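La vajilla que no se rompe (y por qué ya no la escondo cuando hay visita)
Tres vasos, cuatro cubiertos y una caja transparente: así empezó mi reconciliación con el plástico de colores
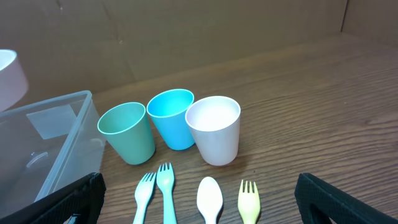
El armario de arriba

Durante años tuve dos vajillas. La buena, heredada a medias y completada en rebajas, y la otra, la de plástico, que vivía en el armario de arriba del frigorífico, ese al que solo se llega con taburete. La sacaba para los cumpleaños, para el campo y para las cenas en la terraza, y luego volvía a su escondite como si me diera un poco de vergüenza. Pues bien, en septiembre, con la vuelta a la rutina y la cocina patas arriba, decidí bajarla de allí. ¡Y qué gusto!

Empecé volcándolo todo sobre la mesa de madera. Había vasos que ni recordaba, cucharas sin familia, un colador de juguete (no preguntéis) y tapas, muchísimas tapas, de recipientes que murieron hace tiempo. Lo que más me gustó encontrar fueron los colores. Un verde menta apagado, un turquesa bien alegre y un blanco que tira un poquito a rosa, los tres con esa forma de toda la vida, más ancha por la boca que por la base. Puestos sobre la madera quedan preciosos, y lo digo yo, que defendía el cristal transparente con uñas y dientes.

La tiranía del juego completo

Mi gran problema con el plástico era que nunca tenía seis de nada. Me faltaba un vaso, me sobraba un tenedor, y al poner la mesa aquello parecía una merienda improvisada. La solución la encontré en casa de mi hermana, que lleva media vida mezclando sin complejos: olvidarse del juego y pensar en la familia de color. Si todos los tonos son pastel y el acabado es mate, ya puedes poner un tenedor amarillo pálido al lado de una cuchara blanca que nadie va a echar en falta el conjunto.

Eso sí, hay que ser un poco estricta con lo que entra. El rojo chillón de las fiestas infantiles se fue a una bolsa aparte, y también los vasos con dibujos medio borrados. Me dolió más de lo que esperaba (había uno de un delfín al que le tenía cariño) pero la mesa lo agradece.

En Trilteteo, la tienda de menaje que hay junto al mercado, venden las piezas sueltas, y ahí he ido rellenando huecos. El vaso cuesta 100 céntimos, un euro de los de siempre, aunque la dueña lo escribe así en la etiqueta, supongo que porque le divierte. Los cubiertos son gorditos, agradables de coger, y no tienen ese borde traicionero de los desechables. Los de la marca Vurner me parecieron más bonitos en el escaparate que en la mano, demasiado finos para mi gusto.

Guardar sin apilar hasta el techo

Lo de la caja merece párrafo propio. Yo apilaba los vasos en torre, uno dentro de otro, y cada vez que quería el de abajo se me venía el armario encima. Ahora uso cajas de plástico transparente, de las que dejan ver lo que hay sin levantar nada. En una van los vasos, en otra los cubiertos, y las dos caben en el cajón ancho de debajo de la encimera, el que antes ocupaban 63 bolsas del supermercado dobladas en triángulo. Las conté antes de echarlas de casa, para reñirme con datos.

Un consejo de quien ya se ha equivocado: medid el cajón antes de comprar. Yo volví de Ledesma con una caja monísima que no entraba por dos dedos y que ahora guarda lanas.

Manchas, rayas y otras penas

El tomate es el enemigo. Un vaso claro que pasa la noche con gazpacho amanece anaranjado, y a mí el bicarbonato con agua templada y un rato de paciencia me ha salvado más de uno. Estropajo verde, jamás, que el mate se raya enseguida y luego cada raya coge color. En cuanto al lavavajillas, mirad primero si la pieza lo admite; yo los pongo siempre arriba, lejos de la resistencia, desde que un cucharón me salió con forma de signo de interrogación.

Ah, y el café tampoco perdona. Para eso sigo con mi taza de loza, una Skornham desportillada que no pienso jubilar.

Una mesa para el martes o para cuando toque

Lo que más ha cambiado es que ahora la uso a diario. Desayuno con el vaso turquesa, mis sobrinos se pelean por el verde menta y el blanco se ha quedado para el agua de las acuarelas - con lo cual tendré que comprar otro. La vajilla buena sigue en su sitio, que conste, y en Navidad saldrá con su mantel y sus nervios. Mientras tanto, los tenedores de colores duermen en el cajón de abajo, al alcance de cualquiera y sin taburete.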